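Kullesari Home Forum > Garage and Storage
Thread: Gray bins for a cold garage?

skarholm_dad
Need bins for winter gear in an unheated garage. The Fulby ones are 20 dollars each at the place near me. Anyone had them crack in the cold?

pdx221
Mine have been out there two winters. The lids warp, the bins are fine. Don't stack them full.

L. Testa
I disagree on Fulby. The rim flexes too much. I'd pay more for the Brannigan and be done with it.

On scratches – I wouldn't worry. Plastic can look pretty rough and still hold boots.
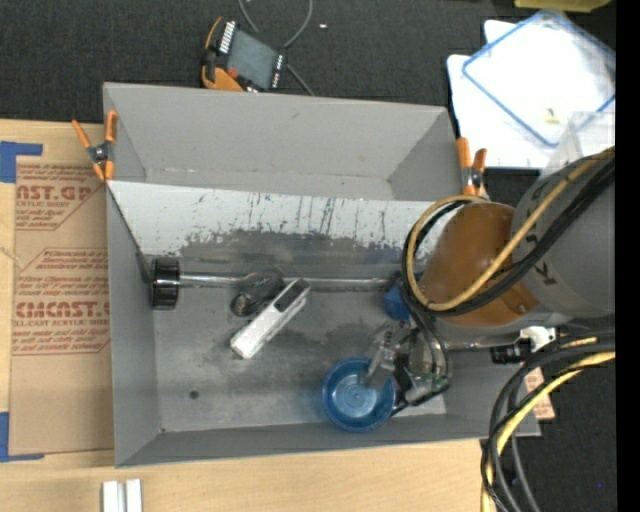

Photo: Leonardo Testa

Spring clamps are worth having in any garage too. I use them on tarps mostly.

pdx221
Brannigan costs double and the handles dig into your hands. Not worth it for boots.

skarholm_dad
Is the rim bad enough that the lid pops off?

L. Testa
On a full one, yes. Half full it stays put.

selva_b
Check the clearance shelf in April. I got 2 that way.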